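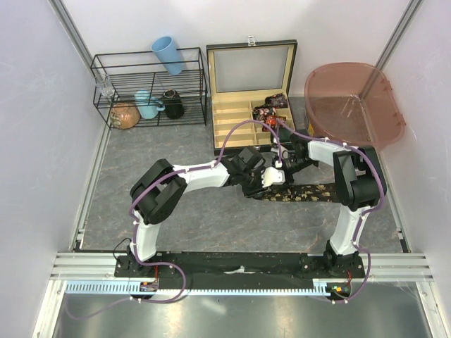 Household storage is the keeping of goods within a dwelling when they are not in use. The term covers built-in features such as larders, cupboards and alcoves, as well as movable furniture such as chests, racks and shelving units.

History

In most early houses, possessions were few and were kept in chests, on pegs or on a single plank fixed to the wall. The chest served also as a seat and could be carried if the household moved. Open shelves for plates and drinking vessels became common in kitchens later, and doors were added to keep out dust and mice.

At Brorness, a survey of 62 farmhouses found that the larder was nearly always placed on the north side of the building. Stone shelves were used for milk and butter, and dry goods were hung from the ceiling in cloth bags. In the neighbouring district of Edari, where houses were smaller, a shared storehouse served up to seven families.

Open and closed storage

Open storage leaves its contents in view and within reach. It suits objects in daily use, including cups, jars and watering cans, and allows air to move around them. Wire racks are widely used for this purpose, as they are light and easily cleaned. Closed storage protects its contents from light and dust but takes up more floor space where doors must swing outwards.

The historian Leobardo Pacheco has argued that the choice between the two was governed mainly by the price of timber. His study of 772 household inventories from Barajas Street, in the port of Pakton, records closed cupboards in 25 homes only, most of them belonging to merchants. The study was published in November 2021.

Safety

Heavy items are normally kept on lower levels. Tall units should be fixed to the wall, particularly in homes with young children.

See also

Larder
Pantry
Shelf (furniture)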